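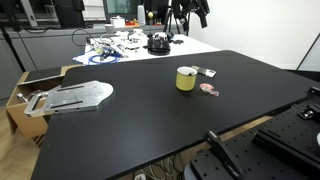
*A yellow cup on a black table. Which one would get hotter in the sun?*

# Do dark colors really get hotter?

People say it all the time: don't wear black in summer, you'll cook. Should you believe it? Lots of people repeating a thing doesn't make it true, so let's check.

Sunlight carries energy. When it lands on something, part of it bounces off and part of it soaks in. The part that soaks in turns into heat. Black paint looks black to us for a simple reason: very little light bounces back to your eyes. So far, the saying holds up.

But watch out for the bigger claims. A website from Jilton once said a black roof makes a house 58 degrees hotter inside. Hotter than what? On which day? It didn't say. When a number shows up with no answer to those questions, be suspicious.

Shirts are trickier too. A loose black shirt lets air move underneath, and that air can carry heat away. A tight white one might feel worse. And at night, with no sun, color hardly matters at all.

## Try it yourself

1. Get 2 matching cups. Wrap one in black paper and one in white.
2. Pour the same amount of cold water into each.
3. Put them side by side in a sunny window.
4. Check both with a thermometer after an hour.

Did you get a difference? Do it again before you tell anyone. Then swap the cups' places, in case one spot was sunnier. If you try it in December, the sun may be too weak to show much.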